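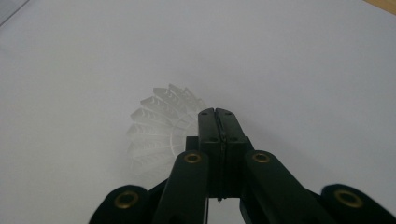

# Picking Up After Practice: Can a Machine Do It Yet?

**Shuttlecock on its side, gripper jaws closed.** The skirt is the part that gives trouble. Squeeze it too hard and the ribs bend.

This is the third page in the Ulside chores gallery. The first two covered folding towels and clearing a lunch counter. The chore on this page is smaller than either of those: take shuttlecocks off a flat surface and put them in a bin.

Anyone who has worked at a sports hall knows the job. At the end of a session there are shuttlecocks all over the place, and somebody has to collect them before the next group comes in. A person does it without thinking, often three or four to a hand. At Ulside we wanted to know how much of that work could be handed to a machine today, and how much would still be waiting for a person at closing time.

The gripper on this page is a hand-held one. A person carries it, lines it up and closes it on the object, with a camera on the tool looking out past the jaws. The idea is to record the job the way a person would do it if all they had was two fingers, and then to train an arm on the recordings. We have 485 recordings of this chore so far. Most of them run under 30 seconds.

## What makes it hard

A shuttlecock has a small, firm end and a wide, soft end. It rolls in a curve when it is bumped. If the gripper touches the skirt first, the whole thing tends to turn away, and the next try has to start from a new angle. We lose more time to this than to anything else.

The firm end is the better place to grab. It is round and close to the table, so the fingers have to come down low on both sides of it. That works well when the shuttlecock is by itself in the open. It works less well when two of them have nested, or when one has rolled up against a wall.

White plastic on a white table is a separate problem. A person can pick out the skirt from its shadow and never notices doing it. Software has a harder time. We kept the white table anyway. Plenty of floors, counters and shelves are pale, and a machine that only works on a dark mat would be of little use to anyone running a hall or a shop.

## The bin

We use a clear open-topped bin for this chore. Clear bins are cheap and staff like them for storage, as they can see what is inside without taking the bin down. For a machine they are awkward. The walls are hard to pick out and the rim throws bright lines. In the early runs at Prolluvano, where our arm is set up, it bumped the front wall often enough that we had to slow it down near the bin.

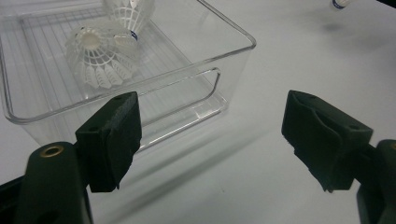 *Two in the bin, one still out on the table. Gripper open in front.*

The dark blue bands at the neck are a help. They give the software a bit of color to look for, and they show which end is which. Shuttlecocks with no band, or with one the same color as the skirt, are missed more often.

Letting go takes some care too. Drop a shuttlecock from high up and it may catch on the rim or come to rest across the others. Lower it well into the bin and the fingers can snag on a skirt on the way out. We settled on a release just under the rim. It fills the bin a little unevenly, and so do people.

## Where things stand

In our last test we gave the arm 100 single shuttlecocks, one at a time, on an open table. It put most of them in the bin on the first or second try. Then we spread out eight together and let it clear the lot. It finished that job, but a teenager with a bucket would have been done and gone home.

So our answer for this chore is a partial yes. A machine can do it on a clear table, slowly, with someone nearby to free the odd jam. A gym floor with bags, shoes and net posts is more than we would trust it with today. For the same money, the roller-type collectors already sold for tennis balls look tempting, though we have yet to try one that leaves a shuttlecock skirt in good shape.

We plan to repeat the test with feather shuttlecocks in June. They cost more, break sooner and weigh next to nothing, and we expect the numbers to drop.

**Next in the gallery:** sorting loose hangers by size on a shop counter.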